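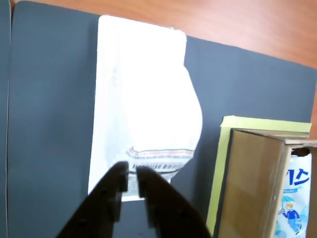
3.2 Complaint records and how they were sorted

Records came from the council's parking office in Drulska, covering May of one year to May of the next. The office handed over 520 written complaints. Of these 433 dealt with a ticket or with the officer who wrote it; the rest were about broken meters, faded lines, tow yards and so on, and were set aside.

Each complaint was read twice, by different readers, and put in one of the groups shown in Figure 2. Groups are broad. "Argument" means raised voices, swearing or name-calling by either side. "Contact" means any touching at all – a shove, a grabbed phone, a hand on the car door while the driver was pulling out. We did not try to work out who was right. Most files have only the driver's side anyway, officers were not asked for a written reply untill late in the period.

Contact complaints: 26. Small number, so care needed. More than half came from the Maillard Street blocks, where the loading zone changes to permit parking in the late afternoon and the signs are hard to read from the driver's seat. Stollero, the next neighbourhood over, has about the same number of tickets written but far fewer arguments on file. Street width may matter here. So may the shift roster, which we were not able to get.

Figure 2. Ticket complaints by group and neighbourhood, Drulska. Complaints naming more than one street are counted under the first street named.

Repeat complaints were a problem. Some drivers wrote in more than once over the same ticket, and the office gives every letter a new file. Where the plate and ticket number matched we kept the first letter only, and the totals above are after that step. A few with no plate were left in.

Sorting was done in Level, the office's own records program, then checked by hand against the paper. Dates in Level are the date of entry, not of the incident, and the gap can be weeks. For that reason time of day is used in section 3.3 only were the driver gave it.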